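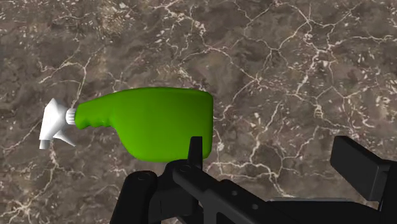
Fasil Lemma wrote back this morning that I was overdoing the misting and should leave the ferns alone until the soil dries at the top. He said brown tips come from the water in Vosthorpe more than from the air, and that he gave up on the tap years ago and keeps a barrel under the downspout.

August 9, 2024

I read his note twice over coffee and then went and stuck a finger in each pot. The Boston fern was soggy. The maidenhair was fine on top and wet underneath, so he may be right. I've put the bottle away until the weekend.

Hot again. I had the blinds on the south side down by nine and the back room still got stuffy after lunch. I moved the two begonias off the sill and onto the bookcase, where they get light from the side. One has a new leaf coming. The other has done nothing at all since June.

Drove over to Putthorpe for potting mix. The store there had only the big bags, and I didn't want to carry one up the stairs, so I came home with a small sack of perlite and a packet of labels. I'll mix my own with what's left in the shed. The road past Stultow is still down to one lane and I sat there long enough to finish the radio program.

Repotted the spider plant this afternoon. The roots had gone around the inside of the pot so many times that I had to run a bread knife along the edge to get it out. Lost a few of the thick white ones. Cut off 4 babies and put them in jam jars on the kitchen counter — I have no idea who will take them. Mother says she has enough.

Found scale on the lemon tree, on the undersides along the middle vein. I wiped it down with a cloth and soapy water, every leaf, and it took almost 2 hours. Need to check it again in 5 days. I've written that on the calendar so I don't forget like last time.

Supper was eggs and the last of the tomatoes. Kumsa called after and talked mostly about the new job. I asked about borrowing the rain barrel that's sitting behind the garage over there. It has a crack near the rim but should hold water below that. I can pick it up any evening if I call first.

Wind has come up since dark. Brought the geraniums in off the steps. Still have to write back to Fasil and ask if he puts a screen over his barrel for the mosquitoes.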